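How to Wrap a Gift Box With Straight Edges

When I moved to this country I worked one winter at the gift counter of a small shop called Serra. Before that I wrapped presents like everybody in my family: too much paper, too much tape, and a bow to hide the result. At the counter I had to learn it again from zero. This page is what I learned, written for a normal box with six flat sides. Bottles and soft toys need another method.

What you need

Wrapping paper, not the very thin kind
Scissors with long blades
Clear tape
A ruler or a tape measure
A pencil
Ribbon, if you like it

Thin paper tears at the corners. If you already bought thin paper, use two layers and treat them as one. Paper with a grid printed on the back is a big help for beginners. I like the one from Duko, but any grid is fine.

Step 1. Measure the box

Put the paper on the table with the pretty side down. Put the box on it, also with its top side down. In this way the seam will be at the bottom of the present when you turn it.

The paper must go once all around the box, plus 2 inches for the overlap. For a box that is 28 inches around, you cut 30. For the ends, the paper must stick out on each side by a little more than half of the height of the box. If your box is 4 inches high, leave two and a half inches on each side. Most people leave much more, and this is the reason why the ends look thick and do not stay flat.

Step 2. Cut

Mark the line with the pencil in two or three places and join the marks with the ruler. Open the scissors, start the cut, and then push them forward without closing them. With good paper they slide. If the paper begins to catch, stop and cut the normal way, because pushing will tear it.

Step 3. Close the long side

Bring one long edge over the box and tape it to the box with one small piece. Take the other long edge and fold under half an inch, so you have a clean line. Pull it over the first edge until the paper is tight and tape it. The fold should lie near the middle or, better, exactly on an edge of the box, where the eye does not find it.

Run your thumb and finger along every edge of the box now. It takes ten seconds and changes the present more than any ribbon.

Step 4. Close the ends

Push the left and right sides in first, flat against the box. You will get two triangles, one on top and one at the bottom. Press the creases well. Fold the top one down and tape it. On the bottom one, fold the tip back inside so the edge is straight, bring it up, and tape it in the center. Turn the box and do the other end. Hold the finished end against your stomach or against a wall while you do this, so the paper does not move. 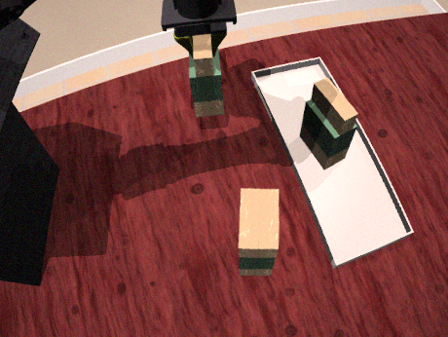 Written by Elisa Messina
Filed under: Paper and Home
Last updated in February

Step 5. Ribbon

Cut a ribbon that is long enough to go around the box in both directions, plus 12 inches for the bow. Put the middle of the ribbon on top, bring both ends down to the bottom, cross them, turn them a quarter, and come up again on the other two sides. Pass the ends under the first ribbon and tie. Cut the tips at a diagonal so they do not fray so fast.

If something goes wrong

The paper is too short: cut a strip from the rest and put it over the gap like a belt. It looks like you wanted it.

A corner tore: a small piece of the same paper, glued from below, is better than tape from above.

Comments (1)

Gerardo Santoro
Do you use double-sided tape for the last fold? With mine the shiny tape is always visible.

Elisa Messina
Yes, for dark paper always. Put it one finger from the edge.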